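Subject: Re: [stokon-users] Floor texture tiling shows seams after 6.x import

On Wednesday, September 17, 2025, a list member wrote:

> I upgraded Stokon last month and re-imported our room set from Vomthorpe. All the floors that used to look fine now have a visible seam every few meters, and the grout lines don't line up across it. Walls are OK. I tried raising the texture resolution and it made no difference except that the import got slower. Is this the new UV code or did I break something in the material file? Renderer is Jenis, default settings.

It is the UV code, but the material file makes it worse. Two separate things are going on.

First, the 6.x importer computes UVs in world units instead of per mesh. If the floor is split into several meshes (Vomthorpe splits anything over 3000 faces), each piece now gets its own origin, taken from its bounding box. Unless the piece happens to be a whole number of tiles wide, the pattern restarts at the boundary. The old importer had one origin for the whole group. You can get that back with

 uv_origin = group

in the import section. It is read at import time only, so you have to delete the cached mesh and import again. Reloading the scene does nothing.

Second, check the scale. The August material pack changed the tile textures from 6 tiles per repeat to a single tile, but left the scale value alone in the older room presets. If your preset still has the old value, the tiles come out too large and the grout too thick.

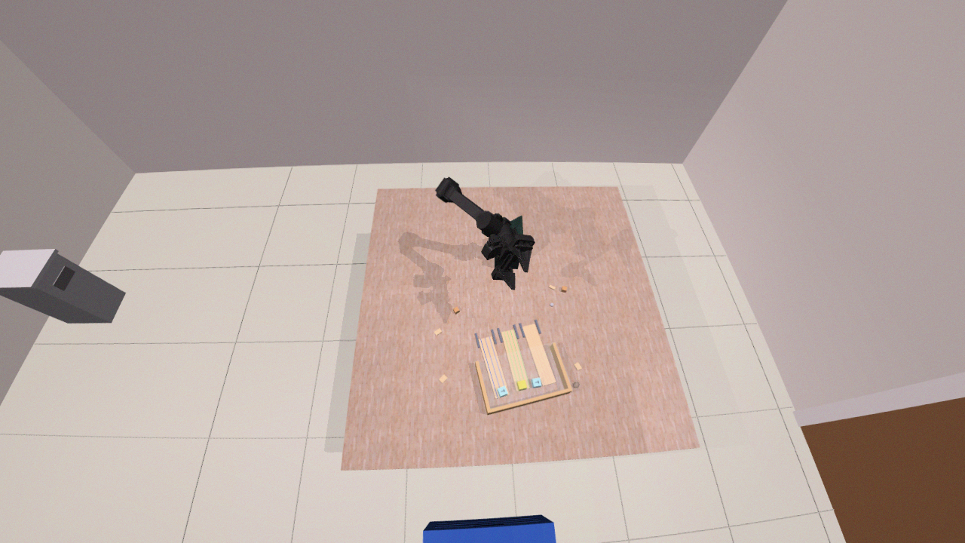

Resolution has no effect on any of this. The seam is in the coordinates, so a sharper texture only gives you a sharper seam. I would put it back to whatever you had.

If you still see a thin line after both changes, it is probably mipmap bleed at the texture border. Set wrap mode to repeat on both axes. The importer writes clamp when the field is missing, and the Sugden converter never writes the field. I have a patch for the converter, 174 lines including the tests, which I will send to the dev list when the license header question is sorted out.

One warning: uv_origin = group breaks floors that have been rotated after grouping. The offset is applied before the rotation, and the pattern ends up shifted. Ticket 567 covers it. Until that is fixed, apply the rotation in Vomthorpe and export again.

If none of this helps, post the import log and the material block for the floor. Please don't attach the whole scene, the list software strips it anyway.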